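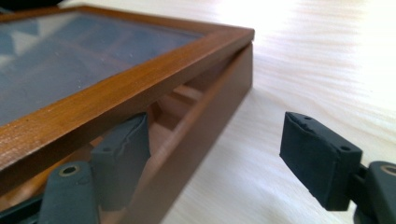

Sosina Fikre thinks most people start collecting tea the wrong way around. They buy 40 grams of something expensive, she told me, keep it for guests, and by February it tastes like hay. "Drink it!" she said, laughing. "Drink the good one on a boring morning when you've got nowhere to be."

I'd come to talk about her shop, Somach, but we spent the first hour on water. She keeps 2 kettles going, one for the greens and one for everything else, and she is wonderfully fussy about them. Her tap water runs hard, so the black teas come out flat and a bit chalky unless she filters it first. I tried the same leaves both ways and the difference was huge (I've since bought a filter, of course).

The shop stocks 115 teas. When she opened there were 55, most of them from a supplier named Barner who still sends her handwritten notes about the harvest. "I read those before I open the tea," she said. "He'll write that it rained for a week, and then I taste it and think, oh, there's the rain."

Her own favorite is a smoky black she blends herself and sells under the name Akex. It took her a whole winter to get right. The early batches were so strong that her sister asked if something was burning, and one went straight into the compost. The version on the shelf now is softer, with a little orange peel, and I could have drunk the entire pot.

I asked what a beginner should buy. She pulled down a plain oolong, nothing fancy, and told me to steep the same spoonful four times over an afternoon. "The third cup is the one I wait for," she said, and went to fill the kettle again.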